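The jar lid is a software problem

Sat 2 April

I have spent most of this winter thinking about jam jars. Not the jam, sadly. The lids.

If you'd told me when I started writing control code that I'd one day have strong feelings about screw threads, I'd have laughed at you, and yet I've got a text file called "lid_grumbles" that is longer than some of my design documents. So I'm going to empty a bit of it out on you, because I think our corner of the trade has got its priorities in a muddle and the humble lid is a good way of showing it.

My grumble is this. We talk about robot software as though the hard bit is deciding what to do. Pick up the jar, take the lid off, put the lid down. Lovely. A planner can give you that list before you've finished your sentence, and these days it'll give it you in very nice English too. Then you hand the list to the arm and the whole thing falls apart somewhere in the middle of step two, in a place where the list has no words at all.

Think about what your own hand does with a lid. You squeeze a bit, you turn a bit, you feel it stick, you squeeze harder, it gives, you ease off straight away so it doesn't fly across the kitchen. Then your wrist runs out of travel, so you let go, go back, grab again and carry on. You do all that while talking to somebody about the bins. Every one of those little changes is a decision, and in most of the code I get asked to look at, not one of them is written down anywhere. They're hiding in a number called something like "grip_force" that was set in October and hasn't been touched since. 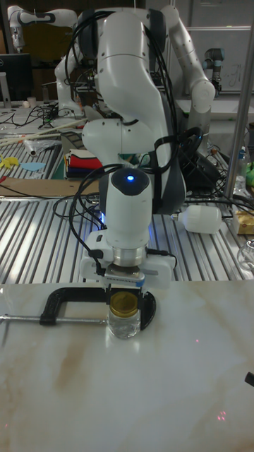 So my first complaint is about wrists. Arms have limits on every joint, and the last joint is the one you burn through when you're turning something. Any fool can work that out (I worked it out on my third day). But an awful lot of planning code treats the end pose as the thing that matters: fingers here, pointing down, done. There are usually several ways to get the fingers to that same spot, and they are not equally good if the next thing you want is a big turn to the left. Start with the wrist already wound most of the way round and you've got a tiny nudge available before you have to let go and reset. Start it wound the other way and you've got loads.

The planner knew the next step! It wrote the next step! It just didn't think to tell itself. I had this out with our own stack, which is called Penrose (don't ask, it was going to be a joke about stairs and then it stuck), and the fix came to 243 lines, most of them tests. It looks one step ahead, asks which joint is going to be used up, and picks the starting pose that leaves the most room. That's all. It isn't clever. I'd put money on it saving more grief than anything else we wrote all year, and I couldn't get a soul excited about it, because it doesn't demo. You can't stand in front of visitors and say "look how much room is left in that joint".

Second complaint: force. I am a bit of a bore about this one. There's a habit, and I had it myself for years, of treating touch as an accident. The arm is moving through free air, which is good, and then it bumps into something, which is bad, and the controller's job is to stop. Fine if you're stacking boxes. Useless for a lid, where the whole job is contact from beginning to end. You want the arm stiff in the turning direction and soft in nearly every other one, because a thread rises as it undoes, and if you hold your height dead still you're pulling against the very thing you're trying to loosen. I've watched people raise the torque again and again when what they needed was to let the arm float up by a hair.

And it has to be easy to say so! That's the tooling part, and it's where I get properly cross. In Penrose you used to have to fill in a six-by-six matrix to tell the arm how stiff to be in each direction. Six by six. I can do it, and I still got the signs muddled every other time. We swapped it for plain words in the config: "soft up", "firm turn", "loose sideways". Underneath it's still the same matrix, obviously. But people started trying things, which they'd never done before, because the cost of trying had dropped from an afternoon to a minute.

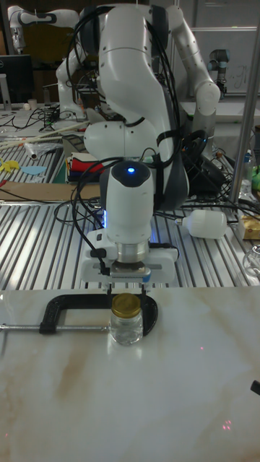

I got into a (friendly) row about this at a meet-up over in Stukthorpe. The other side's view was that all of this goes away with learning. Show the arm enough lids and it'll pick up the squeezing and the floating and the regrasping on its own, and I'll be able to retire my text file. I don't think that's silly. I've seen learned policies do things with contact that I wouldn't know how to write, little wiggles that look like nonsense until you try to do without them.

But I've also sat with the logs afterwards, and I don't think the problem goes away so much as moves house. If your recordings don't carry the force signal, the policy can't learn from it. If your clocks are a few milliseconds adrift between the cameras and the arm, the policy learns that things happen slightly before they do, and you get a very confident robot grabbing at thin air. If the person driving the arm always starts with the wrist in a comfy place, the policy has never seen an uncomfy one, and the day it meets one it'll sit there like a dog that's been asked to do sums. All of that is plumbing. Somebody still has to care about it. My worry is that "the learning will sort it" has become a polite way of saying the plumbing is beneath us.

Which brings me to seeing things, my third moan and the one where I'm least sure of myself. Clear glass is horrible. Depth cameras look straight through it, or they give you a hole, or (my favourite) a jar-shaped patch of the table about a foot behind where the jar is. Shiny lids aren't much better. The usual answer is to train a better detector, and by all means do. I just think we ask the cameras for too much. I want the camera to get me into the neighbourhood, and then I want the fingers to finish the job by feel. Come down slowly, close gently, notice which finger touches first, shift across, close again. It's five states in a little state machine and it does not care one bit whether the glass is clear.

The firm I did this for, Gustberg, had a perception team and a control team, and they sat on different floors. Nice people on both. The perception lot had been given a target for how well they should place the lid, and it was brutal, because the control lot had said that was what they needed. The control lot needed it because they closed the gripper in one go without feeling for anything. Two teams were making each other miserable over a number that stopped mattering once somebody put them in the same room with a packet of biscuits. I've told that story so often that my partner mouths along.

Then there's the question of when you're finished, and oh, this one gets me. How does the program know the lid is off? I've seen "turn it this many degrees and assume". I've seen a timer. A TIMER. The better way is to ask the world: tug up very gently and see if anything pulls back. If it does, you've got more turning to do. If it doesn't, lift, and then check the gripper hasn't closed on nothing, because a lid you've dropped feels exactly like a lid that's come free. Every step should have to say how it would know it had worked, and if you can't write that down then you haven't written the step. I've started refusing to review code without it, which has made me terribly popular. 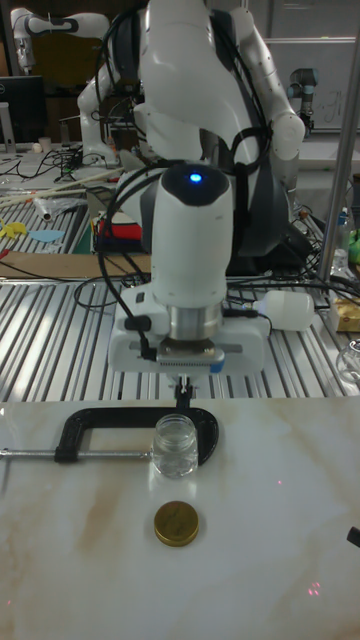 Lid flat on the worktop, open jar still in the curve of the clamp.

I should be fair and say where I've been wrong. I was against recovery code for a long time. My feeling was that if you're writing lots of "if it slipped, do this" branches then your main path must be rubbish, and you should go and mend that first. A long spell working on a rig called Rurkemton cured me. The main path there was decent, it really was, and things still went sideways in ways I'd never have guessed, and the runs that got saved were saved by the dull little branches. Let go, back off, look again, have another go. These days I write those first and the happy path second, and it makes for better happy paths too, as you end up knowing where all the edges are.

I also used to think logging was a chore. Now I want everything: every joint, every force, every time the planner changed its mind and what it was thinking of doing instead. Disk is cheap and my memory is dreadful. If you take only one thing from all this waffle, please make it that one, and please use the same clock for all of it.

Anyway, the text file has a whole section on child-proof caps (push down AND turn, at the same time, what a treat) and I haven't even started on those. If you've got a decent way of describing "press while twisting" in a config file without bringing back the six-by-six, the comments are open and I'd dearly love to pinch it.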